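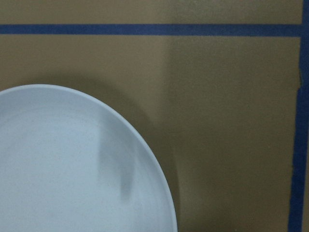
Photo: Brusero Media Library

Basketball Coaching Theory - Unit 6: Turnovers and How to Count Them

1. Definition

A turnover is charged when a team loses the ball without attempting a shot. A missed shot that the defense rebounds is not a turnover. A shot clock violation is charged to the team, as is a five-second violation on an inbound pass in most scoring systems. Check the local scoring manual before coding game film.

2. Live-ball and dead-ball turnovers

Live-ball: the defense gains possession while play continues. Typical cases are an intercepted pass and a stripped dribble.

Dead-ball: the whistle stops play. Typical cases are traveling, an offensive foul, and a pass thrown out of bounds.

The two types have different costs. After a dead-ball turnover the defense has time to set up. After a live-ball turnover the other team often attacks before anyone is back, and its scoring rate on that possession goes up. Reports that give only one total hide this difference. Code them in separate columns.

3. Turnover rate

Raw totals favor slow teams. Use the rate instead:

TO% = 100 x TO / (FGA + 0.44 x FTA + TO)

The 0.44 factor is an estimate of how many free throw attempts end a possession. It was fitted to professional play and may be slightly off for school leagues.

Worked case. The Carklow guards, taken as a group, had 486 plays (the full denominator above) and 18 turnovers in the sample. TO% = 100 x 18 / 486 = 3.7. That is very low for ball handlers. The likely cause is the coding: bad passes were charged to the receiver in several games. Recode before drawing any conclusion.

4. Sample size

A single game says little about one player. Early-season rates move a great deal from week to week. The Vorinari set used in the lab has about 2,000 possessions, enough for team rates and for players with heavy minutes. It is thin for bench players - report those as counts only.

5. Common coding errors

- Charging a jump ball as a turnover before the arrow is checked.
- Counting a blocked shot as a lost ball.
- Charging the passer when the receiver had control and then fumbled.
- Leaving out team turnovers, so the player column does not add up to the team total.

6. For Thursday

Read the Londoño handout on pressure defense, sections 1 and 2. Code the second quarter of the assigned game using the two-column sheet. Bring the sheet on paper.

Filed under: Course Notes, Basketball, Stats and Scoring

Search this site Go

Contact the department | Copyright Brusero Coaching Program | Back to top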